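3.2 Household survey and product recall

The survey was carried out in the two districts of Skurkthorpe that had taken part in the earlier water-use study. Of the 3,241 households on the original contact list, 2,454 returned a usable form. Homes that had changed hands between the two studies were kept in the sample if the new residents agreed to take part, and were coded separately.

Each form asked the person who does most of the shopping to list the personal care products then in the bathroom, to say how long each had been there, and to guess how much was left. Guesses were given in quarters. Esquivel's pilot work in Valderrama had used a ten-point scale, but many people there skipped the question, and those who answered it mostly chose five. With quarters the rate of missing answers fell to 17 percent.

Shampoo and shower products were named most often, followed by hand soap. Respondents remembered product type well and brand fairly well. They were much worse at size. In follow-up visits to 21 homes, Ó Súilleabháin compared the forms with what was on the shelf and found that large containers were often reported as medium, while small ones were seldom misreported. We therefore dropped stated size from the model and used container type instead.

Packaging color was not asked for, yet many respondents wrote it in the margin, sometimes in place of the brand name. These notes were typed up and coded by two readers working apart. Disagreements were settled by a third reader. Patterned labels gave the most trouble, as one person's "green" was another's "striped" (Figure 4). 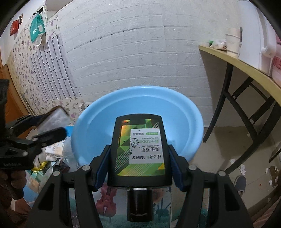 Skurkthorpe, April. Figure 4. Dark bottle with a patterned label in green and yellow.

Margin notes of this kind were entered under the first color named. Where no color was given, the note was coded as "pattern only" and left out of Table 6. Removing these notes did not change the order of the product groups, but it did widen the gap between the two districts for shower products. We return to this point in Section 4.1, where the results are set beside those from Valderrama.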